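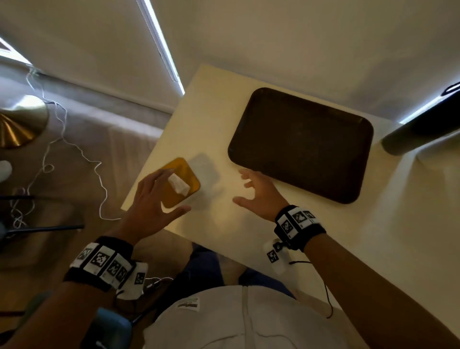
Two trays, one paper napkin, two hands.

Vondell 9 Tea Urn

Tea for a crowd, eventually

The Vondell 9 holds nine litres of water, boils it, and keeps it hot until someone remembers to switch it off. We've sold it for years to village halls, cricket clubs and one choir that goes through them at an alarming rate. It has a tap, a lid and a switch. There is no app, and we've asked the makers to keep it that way.

From cold, a full urn takes 40 minutes. People do ring us at the half-hour mark to report a fault. Please fill it before you put the chairs out - by the time you've found the missing chair, it'll be ready.

The tap is the non-drip kind, and mostly lives up to its name. It sits high enough for a proper mug, though not for the novelty pint mug Remo Thaler in our warehouse insists on using for testing. If the tap does start to weep, the washer can be changed with the urn empty and a small spanner.

Details

Capacity: 9 litres
Height with lid: 425 mm
Base: 300 mm across
Body: stainless steel, double wall
Lid: twist lock, with a knob that stays cool
Plug: standard UK, three-pin
In the box: urn, drip tray, spare washer, instructions in a surprising number of languages

Limescale

In a hard water area, descale every month. In a soft water area, feel smug and do it twice a year. Citric acid works well and leaves no smell. Vinegar works too, but your next three rounds of tea will taste like a chip shop. Rinse twice whatever you use, and never put the urn in a sink of water. The electrics are in the bottom and they don't care for it. 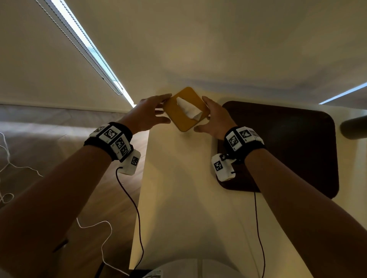 Can I make the tea directly in the urn?
Please don't. It's for water only, and tea leaves will block the tap and stain the inside.

Spares

Taps, washers and lids are kept in stock by Hubmann and fit every Vondell 9. Lids from the older Grunus urn look identical and do not fit. Svenja Kofler on the spares desk will tell you this kindly, even the second time.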